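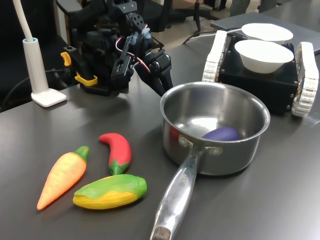 3 min read

How to watch for an aurora from a suburban backyard

Lilian Ndung'u
Updated 5 Mar 2025

You don't need a telescope or a dark-sky reserve to catch an aurora from southern Australia. You need a clear view to the south, some idea of what the solar wind is doing, and a bit of patience. I watch from the back fence at Prirwood, where the neighbours' lights are fairly ordinary.

Before the night

Find your southern horizon in daylight. Use a compass app or a paper map and pick out a landmark, such as a roof or a gap in the trees. At our latitude most displays sit low, so a hill or a two-storey house to the south will hide all but the strongest ones. If your yard is no good, look for a beach or oval nearby.

Check the moon. A bright moon washes out faint colour, although a strong display will still show through it. June is a good month for long nights, but geomagnetic activity tends to be a little higher near the equinoxes.

Reading the numbers

Start with the Kp index. It runs from 0 to 9 and covers three-hour blocks for the whole planet. I start paying attention at 5 and I go outside at 7. It is an average, and a short burst can be over before the figure moves.

Next look at Bz, the north-south part of the magnetic field carried by the solar wind. When Bz is negative (pointing south), energy gets into the Earth's field more easily. A reading that stays at -10 nT or lower for an hour is worth getting your coat for. If it swings back to positive, wait and see before packing up.

Then check the wind speed. Anything over 500 km/s is fast. The satellites taking these readings sit well upstream of us, so you usually get somewhere between half an hour and an hour of warning.

Outside

Turn off the house lights and put your phone away. Give your eyes 20 minutes. A faint aurora often looks grey to the eye, like thin cloud, but stars show through it and it may form upright beams that drift sideways.

Camera settings

Put the camera on a tripod and set it to manual. A 14 mm lens at f/2.8 is a good place to start, with ISO 1600 and a 10-second exposure. Focus on a bright star using the magnified screen, then switch autofocus off. If the beams are moving quickly, shorten the exposure and raise the ISO. Turn long-exposure noise reduction off or you will wait twice as long between shots.

Keeping a record

Write down the start and end times in UTC, the direction, the height above the horizon and any colours. Note cloud as well. Nights when you saw nothing are worth logging too - Mwangi Kaijage has 19 of them in his book and still uses them to check his alert settings.

Next: Setting up a simple magnetometer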